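Roboter räumt auf, Mensch wischt nach: Zwischenstand aus Lonovdale

Aufheben, umdrehen, ablegen: Was im Haushalt oder hinter der Ladentheke nebenbei passiert, kostet Maschinen noch immer viel Zeit. Das ist das Ergebnis einer Versuchsreihe, die das Ingenieurbüro Treretti im November in Lonovdale vorgestellt hat. Über neun Wochen ließ das Büro einen Greifroboter kleine Gegenstände vom Boden aufnehmen und in Behälter sortieren. Auftraggeber ist die Haushaltswarenkette Clutstead, die wissen wollte, ob sich solche Geräte für das Aufräumen nach Ladenschluss eignen.

Insgesamt wurden 3.468 Griffe ausgewertet. Gezählt wurde ein Griff nur dann als gelungen, wenn der Gegenstand ohne Eingriff eines Menschen im richtigen Behälter lag. Bei großen, festen Teilen wie Bechern oder Schachteln habe das System zuverlässig gearbeitet, teilte Treretti mit. Schwierigkeiten machten flache, durchsichtige und sehr kleine Dinge.

»Ein Flaschendeckel ist für uns eine ernsthafte Aufgabe«, sagte Projektleiter Chin-lung Choi bei der Vorstellung. »Sie müssen ihn am Rand fassen, und wenn Sie zwei Millimeter danebenliegen, rollt er weg.« Kleine Deckel und Kappen wurden deshalb in einer eigenen Reihe geübt, auf Holzboden und ohne Unterlage.
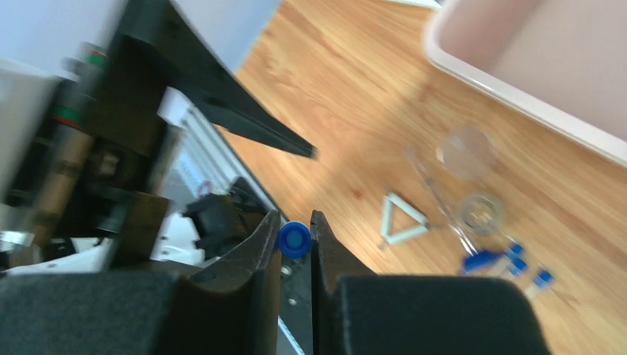 In dieser Reihe missglückten 309 Griffe. Meist schloss der Greifer zu früh oder schob das Teil vor sich her. Klare Kunststoffteile erkannte die Software auf hellem Untergrund oft erst im zweiten Anlauf, manche gar nicht. Mit einer anderen Beleuchtung wurde es besser, allerdings lässt sich das Licht in einer Wohnung oder einem Laden nicht beliebig umstellen.

Auch beim Tempo bleibt ein deutlicher Abstand. Für eine Fläche, die eine Aushilfe in wenigen Minuten freiräumt, brauchte die Maschine fast 30 Minuten. Dazu kommt die Vorbereitung: Behälter müssen an festen Plätzen stehen, Kabel und Teppichkanten aus dem Weg sein. Wischen, Staubsaugen unter Regalen und das Zusammenlegen von Textilien waren nicht Teil der Versuche.

Clutstead will vorerst keine Geräte anschaffen. In den Filialen solle weiterhin das Personal aufräumen, hieß es aus dem Unternehmen. Denkbar sei ein Einsatz im Lager, wo Kleinteile aus Rückgaben sortiert werden müssen und es weniger auf die Geschwindigkeit ankommt. Ein Gerät könne dort über Nacht laufen. Eine Entscheidung darüber ist noch nicht gefallen.

Die Steuerungssoftware mit dem Namen Lui entwickelt Treretti selbst. Sie lernt aus Vorführungen, bei denen ein Mensch den Greifer von Hand führt. Für jede neue Art von Gegenstand sind nach Angaben des Büros zusätzliche Vorführungen nötig, was den Aufwand für einen normalen Haushalt derzeit zu hoch macht. Choi rechnet nicht damit, dass sich das schnell ändert. »Den Tisch abräumen, in einer Küche, die wir vorher nie gesehen haben, das können wir heute nicht anbieten«, sagte er.

Als Nächstes sollen schmalere Fingerspitzen und eine weichere Auflage getestet werden. Die Versuche in Lonovdale werden dafür fortgesetzt, zunächst wieder mit Kleinteilen.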